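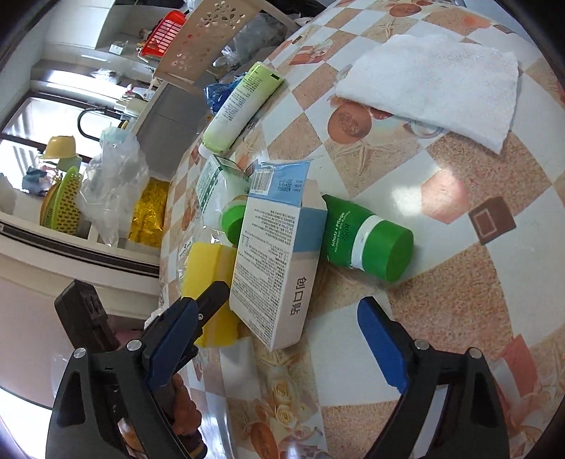 Chapter 6
Household Waste and Where It Goes

Every home produces waste, and every town has to put it somewhere. In the last chapter we followed drinking water into the house. We now follow solid waste out of it, from the kitchen to the truck, the sorting hall and the landfill.

The town of Broten is used throughout. It had 3,463 households when Nyokabi Shirima surveyed its waste in January. Of these, 2,539 had curbside pickup. The rest carried their bags to a drop-off yard on Kushnir Road. 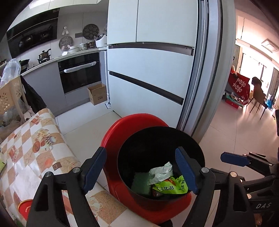
Waste is measured by weight and by volume, and the two can give very different results. Food scraps are heavy and pack down tightly. Wrappers and plastic film weigh little but fill a bag quickly. A town that pays by the ton will worry about the first group, while a town with a small fleet of trucks will worry about the second.

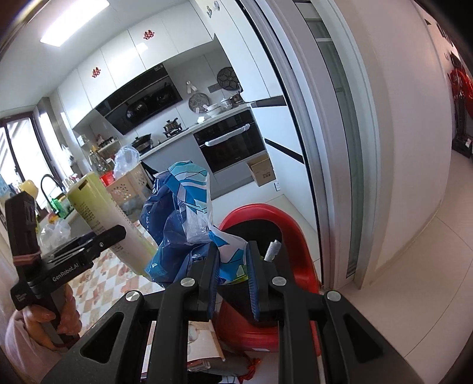
Why do many sorting plants refuse plastic bags?
Thin film wraps around the turning parts of the machinery, and workers must stop the line to cut it free.

Broten changed its rules in September 2020. Households were asked to keep three containers: one for food, one for clean recyclables and one for everything else. By the end of the first season, 1,674 households were using all three.
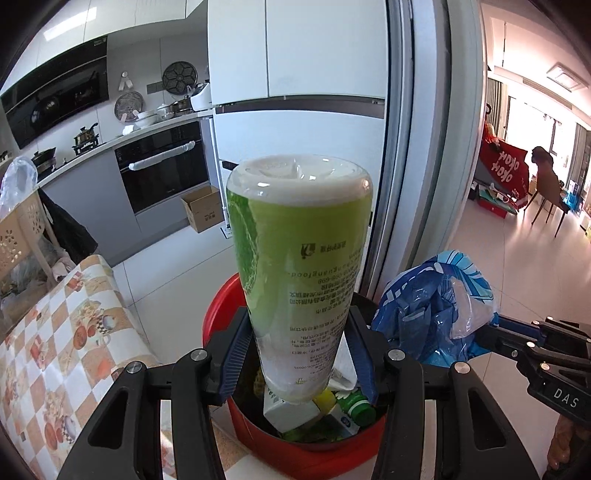
Mixed waste is the hardest kind to handle. Once food touches paper, the paper is usually lost to recycling. Liquids make matters worse, as they soak whatever lies under them. Take the red bin, with a paper carton, a tissue and leafy green scraps all in together, and suppose that the green liquid in the clear bottle leaked over them. The carton might have been recycled if kept apart. Section 6.1 explains how such losses are estimated, and Section 6.2 compares the cost of sorting at home with the cost of sorting at a plant.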